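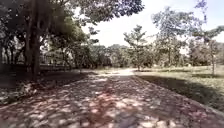

*Paved path under the trees, sun and shade in blotches all the way across.*

# griruten-rover: care and feeding

Setup and repair notes for Trevor, the wheeled robot that runs the park paths and writes the Griruten path recordings. If you only want the data, skip to "What you get". If you have been handed the key to the storage cage, my condolences, keep reading.

## Before a run

1. Battery on the Jonska charger until the light goes green. Green and blinking is a different green.
2. Tires at equal pressure. Trevor drifts toward the soft side and then the log blames the planner.
3. Wipe the lens with the dry cloth in the lid. Sleeves are not cloths.
4. Boot, wait for two beeps, and run `check_mast`. Three beeps means the disk is full again.
5. Set exposure with the robot standing in shade, then lock it:

```
camera:
 auto_exposure: false
 gain: 12
 lock_after_boot: true
```

Auto exposure was the original plan. Under broken tree cover it chased every bright spot on the ground, and the brightness pumped up and down like a bad dance floor. Locked, the paving keeps its texture and the sky goes white. We do not drive on the sky, so I can live with that.

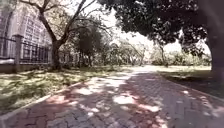 The curb detector is the other thing that cares about light. It looks for a long, thin, lighter line on either side of the path, and a row of sun patches can pass for one if the threshold is low. Ours is 68. Edivaldo Honorato tuned it over a week in January and has asked that people stop "improving" it. If you must, copy the config file first and put your initials in the name.

## Known faults

- **Left wheel squeak.** Harmless. Audible from the ticket office, I'm told.
- **Mast wobble.** The Laltine bracket works its two lower bolts loose on block paving. Snug them after every run and put a paint mark across each head, so you can see when one has moved. Threadlocker helps -- the blue kind. Someone used red once and we had to drill.
- **Frozen heading.** The IMU cable is a little too short. Reseat it at the board end and leave slack under the clip. A longer cable has been on order through two budget years.
- **Blurry picture.** Check the mast bolts first, then the lens, then your sleeve.

## After a run

Brush grit out of the wheel hubs before it packs in. Copy the disk, compare checksums, and only then delete. Battery out overnight, always.

## What you get

There are 157 clips, forward camera only, with wheel odometry and more than 600 curb labels checked by hand. Clips cover straight stretches and gentle bends. Night and rain are missing, as Trevor's lid leaks.

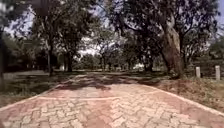

*Zigzag block paving between two pale edging strips, with tree shade farther up.*

Labels for the edging live in `curbs/`, one file per clip. Faint lines running across the paving are tagged `joint` and should be ignored by the curb detector, which mostly agrees.

Fixes go in `repairs.md`, newest at the top, with the part you touched and the torque if you measured it. "Tightened stuff" will be sent back.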